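Ticket: weekly funding digest, totals wrong / missing deals
Status: closed (one item left open, see end)
Priority: high
Opened by: Ariel Layug
Handled by: Estrella Olvera

Problem as reported

Deal tracker export for the weekly digest doesn't match the dashboard. Dashboard says 157 deals, the export has two fewer. Total raised is also off, and by a lot more than two deals should account for. Digest is meant to go to subscribers this afternoon. Also the Gorkaron round shows up as an exit. It's a Series A.

Ariel's note: "Can't send it like this, please look at the currency thing first, readers always write in about currency."

Log

Picked up. Re-ran the export with no filters. Same result, two short. So not a stale file.

Compared deal IDs between dashboard and export. Missing ones are Fomura (seed) and Ridix (bridge loan). Both entered by hand, neither came through the feed. Everything from the feed is fine.

Opened the Fomura record. Country field blank. Export drops any row with no country, no warning, nothing in the error log. Filled it in, saved, re-ran. Fomura is back.

Ridix has a country. Still missing. Checked date, stage, sector, all ok. Checked investor list, ok. Left it for now and went to the totals.

Totals. Sorted by amount. Nieminen is at the top with 600 million, which can't be right for a company that size. Announcement says 600 million in Swedish kronor. Tracker has the number right but currency set to EUR, so no conversion was done. Changed it to SEK, total dropped straight away to something beleivable.

Asked Ariel if anyone changed the default currency. Answer: yes, the form was reset to EUR for all new records after the last update. Before that it was blank and you had to choose. So anything typed in by hand since the update and not in euros is suspect. Going through those now.

Done. Found one more, an exit in pounds saved as euros. Small amount, fixed. Also one where somebody typed 2,000 in a field that is already in thousands, so it should of been 2,000 for a 2 million round and that one is in fact right. Left alone. Noting it so the next person doesn't "fix" it.

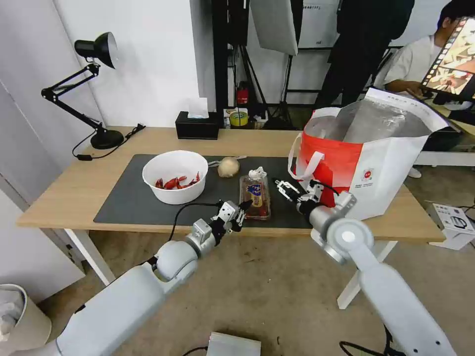
Ticket log by Estrella Olvera
Posted 2/6/20 in Tracker support, deals and exits

Back to Ridix. Tried deleting and re-adding on the test copy. Shows up in export. So the record itself is broken, not the filter. Compared old and new side by side. Old one has a space after the company name. The export matches on name against the company table, space means no match, row gets dropped. Same silent behaviour as the country thing.

Removed the space on live. Re-ran. Export now 157, same as dashboard. Good.

Gorkaron. Stage field says Series A, type field says M&A. Type was set by the auto-tagger from the headline, which had "acquires" in it (the company bought office software with part of the round, second half of the headline, nothing to do with the deal). Changed type by hand to Funding and ticked the lock box so the tagger doesn't flip it back overnight.

Checked exits list for others like it. None this week. Didn't check earlier weeks, no time.

Reply from Ariel: "Numbers match now. Median still looks high to me?"

Median was cached. Cleared cache, reloaded, came down. Ariel happy with it.

Digest regenerated. Preview sent to Ariel. One more problem, the chart on page 2 still had the old Nieminen bar sticking out of the top. Charts use their own copy of the data, refreshed seperately. Hit refresh on the chart sheet, bar gone.

Ariel approved preview. Sent.

What to do if it happens again

Export short of the dashboard: compare IDs, look at hand-entered records first. Blank country or a stray space in the name.
Total far too big: sort by amount, check the currency on the top few against the announcement.
Funding round listed as exit: check type field, fix, lock it.
After any fix: clear cache, then refresh charts, in that order. Other way round and the charts pick up old figures.

Changes made

Currency default on the form put back to blank, required.
Country now required as well.
Names trimmed on save. Existing records not touched.

Still open

Export should say when it drops a row. Raised with the developers as its own ticket, no date given. Until then please compare the two counts before sending anything.

Ariel asked if last week's digest needs a correction. Form reset was before it went out, so possible. Estrella to check the hand-entered deals from that week and reply on this ticket, it'll reopen by itself.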